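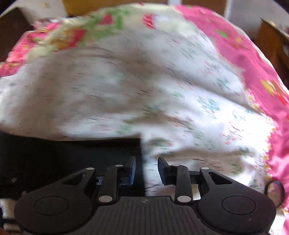

Walter Cuadros asked that his point go in before anything else this time, so it doesn't end up buried on the last page again: he doesn't think we should sign off on another year of insulated piping at Tumport on the strength of what the jacketing looks like from the walkway, and he wants that in the minutes in those words. So there it is, Walter, in those words.

Mechanical Integrity Working Group, Tumport site
Minutes of the meeting held October 22, 2022
Upstairs meeting room, the one with the bad radiator

In the room: Edith Rengifo (chair), Walter Cuadros, the shift lead from utilities, two people from Skomlow (the insulation contractor), and me taking notes. Operations planning dialed in and we lost them twice. If I've got anything wrong from the stretch where the line dropped, blame the line and then email me.

1. Last meeting's minutes

Accepted with one fix. I had written that the drain on the condensate header was blocked. It was the vent. I've corrected the copy in the shared folder. Edith asked if anyone had acted on the wrong version, and the shift lead said his crew went straight to the vent anyway because they could see it.

2. Corrosion under insulation, where we've got to

This took up most of the meeting, and I'm going to write it up longer than usual because planning missed a good chunk.

We started with the Llanos unit. The survey in August picked 40 spots on the insulated lines for a look underneath, and Skomlow has now cut windows at 24 of them. Most of what they found was surface rust and old paint coming away, the kind of thing you'd expect on carbon steel that runs warm and then sits. At 3 spots the ultrasonic readings came in lower than we'd like, and all of those are on the same run, the low section behind the exchanger where the support clamps go through the jacketing.

Walter's view is that the clamps are the whole story. Water gets in at the clamp, runs down inside the insulation to the low point and stays there, and the jacketing above it can look brand new. He brought an old piece of cladding to show the stain line and passed it around the table (it shed on everybody's paperwork, mine included, so apologies if your copy of the agenda is a bit orange).

The Skomlow lead mostly agreed but said the sealant is at least as much of a problem. On that run it has gone hard and pulled away from the metal on the upper side. He'd like to redo the sealant at every penetration while the scaffold is up. Edith asked for a price. He said he'd have one to us this week. She asked if that meant a price or an email saying the price was coming, and he laughed and said a price.

We then had a long back and forth over whether the low readings change the remaining life calculation for the whole circuit or only for that section. I'll try to be fair to both sides. Walter wants the circuit split so the low section gets its own corrosion rate and its own interval. The shift lead worries that if we split every circuit where something turns up, we'll end up with more circuits than pipe, and his people already have trouble finding the right drawing. Edith came down on the side of splitting this one and leaving the others until we have readings from the rest of the spots. I think that's sensible, for whatever the note taker's opinion is worth.

One thing I hadn't understood until this meeting and am writing down for anyone else in the same boat: the corrosion rate we've been using for that circuit came from bare pipe readings, taken at places where you can get a probe on without cutting anything. So it tells us about the inside of the pipe and next to nothing about the outside. Walter has apparently been saying this for years. I went and looked through the old minutes afterward and he has.

Agreed: the low section behind the exchanger becomes its own circuit with an external rate. Walter to write up the basis, Edith to approve it.

Agreed: a temporary thickness check on that section at each of the next shutdown opportunities until the repair is in.

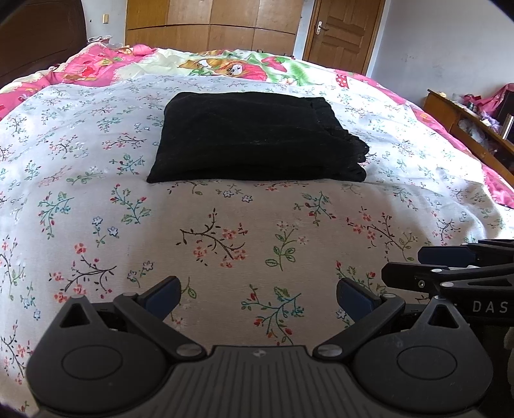 Blue finger pads over patterned fabric.

3. The repair itself

Two options on the table. The first is to weld-repair in place during the spring outage, which planning likes because it's already a slot. The second is to replace the whole low run and move the clamps so they no longer sit at the bottom of the slope, which costs more and means new drawings.

I was ready for an argument and we hardly had one! Everybody who spoke up preferred replacing. The shift lead said his crew would rather do it once. Planning came back on the line around here and said they could live with it provided the spool is fabricated ahead of time, and provided somebody tells them before the scaffold gets booked, which I gather did not happen last time. Noted. I'll be the somebody.

Edith asked that the new run be coated before insulating, and that we get the coating inspected and recorded before the cladding goes on. There was a bit of muttering that this was obvious. She said she'd like it written down anyway, so it's written down.

There is still an open question on the type of insulation. Skomlow suggested a water-repellent grade for the low section. Walter is in favor but wants to see how it behaves at our temperatures, with the cycling we get. They'll bring data sheets. I asked if we could have them before the meeting and not during it, and they said yes.

4. Faten and the inspection records

I'd put this on the agenda for a quick mention and it got away from me.

As most of you know, the inspection records are moving into Faten. The vessel files are across. The piping files are partly across, and the trouble is the old paper sketches. Our sketches show the measuring points by a penciled letter, and Faten wants a point number tied to a line number, so somebody has to sit down and match them up by hand. I've been doing this in the afternoons. I'm not fast.

I found 11 measuring points with readings in the book and no location on any sketch I can lay hands on. Edith asked whether we should just drop them. Walter said absolutely not, a reading with no location is still a reading and he thinks he can place several from memory. He and I are going to walk the line together with the book. Until then they go into Faten under a holding tag so they don't vanish and also don't get used in a calculation.

The Skomlow people asked if they could get read access, so they can see the point locations before they cut. Edith is fine with it in principle and wants to check how much else they'd be able to see. She'll take it up with the system administrator.

Also, please stop putting the inspection date in the comments box. There's a date box. It's right above it.

5. Relief valve tags

Short one. The utilities shift lead reported a relief valve on the air receiver with a tag too faded to read. The valve itself is in date according to the shop certificate, so we have the information, it just isn't on the valve. New tag to be fitted. Edith asked him to have the crew look at the other outdoor tags on their normal rounds and send me a list of any that can't be read from standing height. 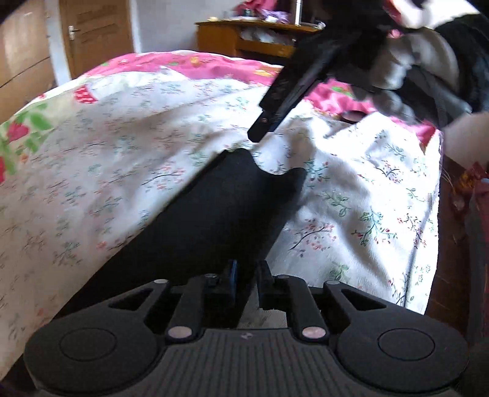

Black fabric on the bed.

6. Anything else

Walter would like us to stop using "no visible defects" as a finding on insulated lines, and to write "jacketing only, pipe not seen" where that's the case. I thought this would be a quick yes. Planning was concerned that it will read badly to anyone from outside who goes through the file. Edith's answer was that it would read worse if the pipe leaked and the file said no visible defects. We're going to try the new wording on the Llanos unit first and see how the forms come out.

The radiator was raised. It has been reported.

Coffee is now on a sign-up sheet by the door, and my name is on it a lot more than I remember writing it.

Actions

Walter Cuadros: write up the basis for the new circuit, and bring the old readings book for the line walk.
Edith Rengifo: approve the circuit split, and ask about read access to Faten for Skomlow.
Skomlow: sealant price, data sheets for the insulation, and carry on with the remaining windows.
Utilities shift lead: new tag on the air receiver valve, list of unreadable tags to me.
Operations planning: pencil in the spool replacement for the spring outage.
Me: tell planning before the scaffold is booked, holding tags in Faten, finish the sketches.

Next meeting is same room, unless the radiator is still doing that, in which case I'll find us somewhere else and send a note around. Corrections to me by email please, and not on the back of the agenda.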